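How to keep a scorebook for your kid's soccer team (and keep enjoying the game)

I started keeping the book for the Savville under-12 girls because I was the only parent holding a pen. Our coach, Radu Ciobanu, handed me a spiral notebook ten minutes before kickoff and said "just write down what happens," and so I wrote down everything, and by halftime I had four pages of scribble and couldn't tell you who scored our second goal. So please learn from my mess!

You don't need an app. I tried two of them and spent both games looking at my phone while everyone around me cheered. Paper works great for this age group.

What you'll need

A notebook that lies flat, two pencils (one will roll under the bleachers), a watch or a phone timer, and the roster with shirt numbers. If you can get the other team's numbers too, wonderful, but at our level half of them have swapped shirts by the warmup.

Step 1. Set up the page at home

Use one double page per game. On the left, list your players by shirt number, smallest to biggest, with the name next to it. On the right, draw a line down the middle and label the two sides "first half" and "second half." Leave a strip along the bottom for notes. I do mine the night before with the TV on, and it takes as long as a commercial break.

Write the opponent, the field and the kickoff time at the top. You'll think you'll remember. I have a page from last season that just says "Bridport, windy," and we played Bridport twice.

Step 2. Pick your marks and stick with them

Mine are very plain. G is a goal, A is an assist, S is a shot on target, K is a save (keeper), and an arrow in or out is a substitution. Every mark gets the minute and the shirt number, so a goal by our number 9 in the 14th minute is "14 G9." If number 4 set it up, I add "A4." For the other team I circle the whole thing.

I used to track corners, throw-ins and offsides as well. Don't, at least for your first few games. You'll miss a goal while you're counting throw-ins, and the grandmother of the kid who scored it will want to know the minute.

Step 3. Start your timer when the whistle goes

Let it run through injuries and water breaks. Refs at this level keep their own time and it won't match yours, and that's fine. Reset it at halftime so each side of your page begins at zero. Our halves are 27 minutes in the Thursday evening league (a compromise over daylight, I'm told), so check yours before you plan anything around the clock. 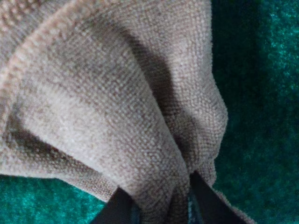
Step 4. Track the subs

Coaches care about this one most. Radu wants every girl to play at least half the game, and with rolling subs it gets away from you fast. Put the arrow next to the player's name on the left-hand page, with the minute. If three go on at once, write the minute down once, big, and fill in the numbers as they settle into position.

If you lose track completely, just write down who's on the field right now and carry on from there. I do this at least once a game.

Step 5. Check the score with somebody at halftime

I walk over and compare with Riku Ishida, who keeps the book for Tudose and has much nicer handwriting than me. We once disagreed about an own goal for the entire break. We both wrote it down as "OG" with a question mark, and his coach settled it afterward.

Step 6. Tidy it up the same evening

Add up goals, assists and minutes while you can still picture the game. I keep the season totals on the last page of the notebook, one row per player. By the end of May our squad had played 1,005 minutes between kickoff and final whistle, and I got to read out who'd had a part in every goal at the pizza party. The kids loved it, and the defenders made me read theirs again.

A few extra things

In the rain, use pencil and put the notebook inside a clear plastic bag, hand and all. It looks silly and works fine.

Keep the book to yourself during the game. Parents will lean over and ask how many minutes their kid has had, and I send them to the coach.

And if your own daughter scores, clap first. You can write down the minute when you sit back down.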